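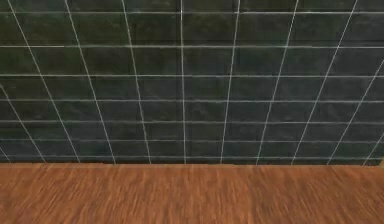

Ovunell says its robots can learn a kitchen from renderings. The results are thinner than the headline

Robotics firm Ovunell put out a paper in July claiming that a robot arm trained almost entirely in simulation can walk into an unfamiliar kitchen, so to speak, and put the dishes away. The method is called Brovance. The company's summary says it "closes the gap" between simulated and real homes. Read past the summary and the gap looks to be in decent health.

The idea behind Brovance is an old one with a new coat on. Simulated kitchens are cheap and real ones are not, so you train the arm on rendered rooms and keep changing how they look. Tiles go from white to dark green, the bench goes from steel to an orange-brown wood grain, lights shift, the camera moves. Do that enough and the control software should stop caring about colour and start caring about where the mug is. Researchers have been randomising textures this way for years, with mixed luck.

What Ovunell has added is a step that decides which surfaces to change. Instead of drawing backgrounds at random, Brovance looks at the rooms where the arm is failing and makes more like them. If it fumbles in front of dark, mottled tile with pale grout, it gets more dark, mottled tile with pale grout until the failure rate drops. The authors call this "failure-led dressing." It's a sensible thing to try and the paper explains it clearly, with enough detail on the selection step that another lab could probably rebuild it.

The trouble starts with the numbers.

What was tested

The arm was trained in 200 simulated kitchens and then run in 13 real ones, all in and around the company's test site at Fistham. It was asked to do the same three jobs in each: move a cup from bench to shelf, open a drawer, and put a plate in a rack. Ovunell reports that the new method improved success on the cup job by 30 per cent over plain random textures.

That's 30 per cent relative to the older method's score, a point that appears in a footnote and nowhere in the press material. On the drawer the improvement was small enough that the error bars overlap. On the plate the new method did slightly worse, and the paper gives that a single sentence. The summary mentions the cup only.

There is also the matter of how the real kitchens were picked. The paper says they were "selected for variety," but the appendix shows that most were fitted out by the company itself in a leased building, using a short list of benchtops and splashbacks. Those same finishes turn up in the library of surfaces used for training. So when Ovunell says the arm had never seen these rooms, it's right in that the layouts were new. The arm may well have seen near enough the same tile and the same timber many times over.

This matters a lot for a method whose whole selling point is appearance. A fair test would hold back a set of finishes completely, so that they're in no simulated room at all, then build the real kitchens from those. The authors say they plan to do so. They could have done it before the announcement.

Prettier pictures, same physics

A second complaint is about what simulated kitchens leave out. The tile and timber in the renderings have been given plenty of attention. Grain streaks, grout lines and uneven shading are all varied by the system. Contact is handled much more simply. Drawers in the simulator slide at a fixed friction, plates are perfectly rigid, and nothing is greasy. Anyone who has wrestled with a swollen cutlery drawer in February will see the problem.

The results seem to bear this out, though the authors don't put it that way. Moving a cup is mostly a matter of seeing it and getting the hand to it. Drawers and plate racks depend on what happens after the hand arrives. Brovance helped on the first and did next to nothing for the other two. One reading is that the failures left over were never about the background, and that no amount of new splashback will fix them. The paper doesn't test this, and it would have been easy enough: record where each attempt failed, before contact or after. The selection step already needs to know which attempts failed, so the logs presumably exist.

An earlier system, Brannigan, is used as the main point of comparison. It was released as open code and has a reputation for being fussy to set up. Ovunell ran it with its default settings while tuning its own method over nearly 20 rounds. The company says this reflects how people use Brannigan in practice. Maybe so, but it doesn't tell us which method is better, and the 30 per cent figure rests on that comparison.

What holds up

The core claim, that aiming texture changes at known weak spots beats scattering them around, looks plausible for jobs that depend on sight. The simulated tests are the most convincing part of the paper. There the trial numbers are large, the comparison is repeated from several starting points, and the advantage appears each time on the cup job. It also gets there with less computing, which smaller labs will care about more than Ovunell does.

None of that is a robot that can turn up at your place and clear the bench. The company's release talks about aged care and rental properties, and says home trials are "the natural next step." The paper has no safety testing, no people in the kitchens and no pets. Every real run had an operator at the stop button, and the appendix records that the button was used. It doesn't say how often.

Ovunell has said it will release the surface library and the selection code, with no date given. It has not committed to releasing the recordings of the real kitchen runs. Those would be the more useful of the two, particularly the drawer attempts.

The paper has been submitted for review and has not yet been accepted anywhere. The company says further tests at Fistham will use finishes left out of training.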